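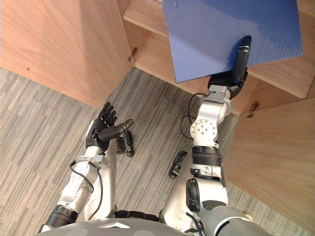
How to teach the Baumgartner kit to put flat stuff in a cabinet

I've had the Baumgartner two-arm kit for a couple of months now, and the question I get more than any other is "can it put things away?" Yes! With some patience, and with the right kind of cabinet. Boards and trays are the best thing to start on, so that's what I'm going to walk you through.

What you need: the kit with the five-finger hands (the basic package from Cluswood ships with plain grippers, so check before you order), a cabinet with doors that stay open by themselves, and a flat board that's stiff but light. No glass, please. Mine is blue, and the cabinet is light wood, which makes it easy for me to tell where one stops and the other starts when I'm watching from the control screen.

1. Open the doors yourself. Door opening is a separate skill in the Uvport app and I'd leave it for another day. Swing both doors as wide as the hinges let you. If one of them drifts back, the arm will bump it and the whole run stops.

2. Park the robot facing the shelf, square on, toes pointing at the cabinet. On carpet I set the foot stiffness to 3. The default is 2, and mine swayed a bit when it reached.

3. Set the grip. Go to Hands, then Right, then Flat Object. You want the fingers under the lower edge and that long thumb laid flat across the face of the board. My first tries had the thumb way out at the corner and the board kept spinning like a sign in the wind. Slide it in toward the middle of the edge and save the pose.

4. Put the left arm on Standby Low. It hangs out over the floor with the hand open, ready if you want to add a two-handed move later. Check the cable on each arm while you're there, outside on the left and inner side on the right. It should hang in an easy loop, and if it's tight, let out some slack before you run anything.

5. Hold the stop button and do a slow pass. I keep speed at 9 percent (yes, it's like watching paint dry). Let it bring the board up to the shelf at a tilt, then level it and push in. Coming in level from the start caught the shelf edge on me every time.

6. Save, then run it again with the board handed over a little differently. Ten minutes of this does more than an hour of fiddling with menus.

Is it worth the money? The hands cost me an extra 170 dollars over the grippers and I'd pay it again just for the thumbs. The app is the weak spot. Menus move around after updates, and the manual still shows the February version. Fongchan Thepsuriya over on the Haletstead forum keeps a list of where everything went, so look there first if your screen doesn't match my steps.

Next up for me is door opening. If you've got it working on a cabinet with stiff hinges, leave your settings in the comments!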